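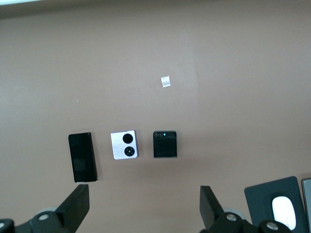 **Figure 4.** Muted mauve-brown surface, paler where the light falls across the upper middle and right.

### 4.2 Naming the in-between browns

The browns gave us the richest material in the whole survey, and we have enjoyed working on them more than on any other part of the colour space. Red, blue and yellow samples drew short, quick answers. Once people reached the dull browns that lean towards pink, purple or grey, they slowed down, changed their minds, laughed, and began to talk about carpets and school uniforms.

We collected 2117 written names for the brown samples from 900 respondents, each of whom was free to leave a sample blank or to give more than one name. Spelling variants were merged by hand ("gray-brown" with "grey-brown", for instance), but we kept apart any names that a respondent might reasonably mean as different. "Mushroom" and "mushroom soup" are therefore separate entries in our list, a decision that led to a long and cheerful argument between the two coders, Hayes and Hegarty.

Colours of the kind shown in Figure 4 sit near the middle of this difficult region. "Taupe" was the name we expected to dominate there, and it was indeed the commonest single word, yet its users disagreed widely over where it stops. For some it was a grey with a little warmth in it. Others used it for anything brown that could be bought as a paint or a pair of tights. Several respondents wrote "taupe" and then crossed it out, and in the interviews they told us that they knew the word from shops and had never been sure they were allowed to use it themselves. We find this fascinating! A word can be widely read and hardly ever spoken, and the spoken language then fills the gap with food, soil, animals and weather.

"Mauve" behaved quite differently. As a name on its own it was rare among the browns, but as the first half of a compound it was lively and consistent. Respondents who wrote "mauve-brown", "mauvey brown" or "brown going mauve" chose almost the same samples as one another, although they came from both of our survey towns, Duggan and Dekero, and had little else in common in their answers. The ending *-y* deserves a study of its own. It lets a speaker borrow a colour without committing to it, and it was used with real precision by people who described themselves as hopeless with colours.

Lighting is the obvious worry in work of this sort. A plain surface seldom sends the same colour to the eye from every part, as Figure 4 shows: the lit zone looks a little washed out, while the tones to the left and right are darker and warmer. In everyday speech we give such a surface one name and think no more about it. To see how firmly people hold to that habit, we ran the task in 2 rounds, first with evenly lit samples and then with samples lit more strongly on one side. Names were very stable between the rounds. Where they did change, the base word usually stayed and a modifier was added, most often "faded", "dusty" or "milky".

The modifiers themselves could be placed in order, and this is the part of the work that excites us most. Madigan had noticed during the pilot in August that speakers treat "dull", "drab", "dusty" and "dead" as steps on a ladder, with fair agreement about which comes above which. We call this ordering Drullness, after a slip of the tongue by one of the pilot respondents, and we use it in the tables that follow as a measure based purely on words. It tracks measured saturation well at the bright end. Among the browns the match is looser – a sample could be called "dead" by one speaker and "soft" by the next, with no difference in what either of them had seen.

Age made less difference than we had predicted. Trade made a good deal more. Decorators, knitters and people who had sold cars gave longer names and defended them with vigour, and one retired decorator in Duggan supplied a full set of names learnt from an employer, none of which appeared anywhere else in the data. We have printed that list whole in the appendix.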